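Bench notes, November
Stove bench, Palomino workshop

Picked up where Huệ left off with the canister stoves. Three on the bench this week: the Kusero upright, the Ikis remote, and our own burner head with the wider flame ring. Same pot for all of them, lid on, 730 ml of tap water left out overnight in the jugs so it starts at room temperature.

Fuel by weight, before and after, on the small scale. The large scale drifts if the door to the yard is open, so don't use it for canisters. Arwel re-zeroed the small one at 8:15 and I checked it again after lunch. No change.

Morning runs, no wind. Kusero was quickest to a full boil on all runs and also burned the most gas. Ikis was slower by a little under a minute and used less. Ours sat between the two on time and closer to the Ikis on fuel. I wouldn't read much into that yet. The canisters were not all equally full, and pressure falls off toward the end of one. Next round they all start fresh.

Fan runs after that, lowest setting, fan on the shelf mark. Kusero blew out once and relit fine. Ours stayed lit but the flame leaned hard to one side and heated the pot wall more than the base. Ikis didn't care much with its foil screen on. Without the screen it lost most of its advantage. Bastien wants the with-screen numbers reported separately, and I agree, as most people will leave the screen at home.

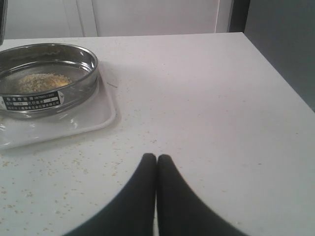
Simmer test is the one that needs work. The valve on our head goes from low to out in a very small turn of the knob. I could hold a simmer for 10 minutes twice, and lost it on the third try while adjusting. Samah had the same trouble and she has steadier hands than I do. She thinks the needle taper is too short. I pulled the needle and compared it with the one from the spring batch under the loupe, and the new one does look blunter. Sent both to Ánh for measuring.

Weights. Burner head without the stuff sack is still under 200 g, and the sack should not be counted in the catalog figure. The old sheet had it in for one stove and out for the others. Fixed on the shared copy. If you printed the old one, throw it out.

Pot supports: the fold-out arms on sample B have started to loosen at the rivet. Counter on the fold rig reads 3,438 cycles. There is play in all of the arms but they still lock. Left it running. Whoever is in first, please stop it, write down the count and wiggle each arm before starting it again. Don't oil it.

Bikex called about the piezo igniters. The replacement batch is held up and they offered the longer-lead version in the meantime. It would fit but the wire would have to loop under the valve body, and I don't like it that close to the heat. Told them we'd wait. Huệ may want to argue for it, she has the schedule to worry about.

To do:
Fresh canisters for all three, weigh and label before opening
Repeat fan runs with the pot turned a quarter each time
Cold soak for the canisters, ask Arwel if the chest freezer is free on Sunday
New O-rings, we are down to the last bag
Ask Ánh for the needle drawing as well as the measurements

Gas off at the wall 5:40, fan unplugged, fold rig left on.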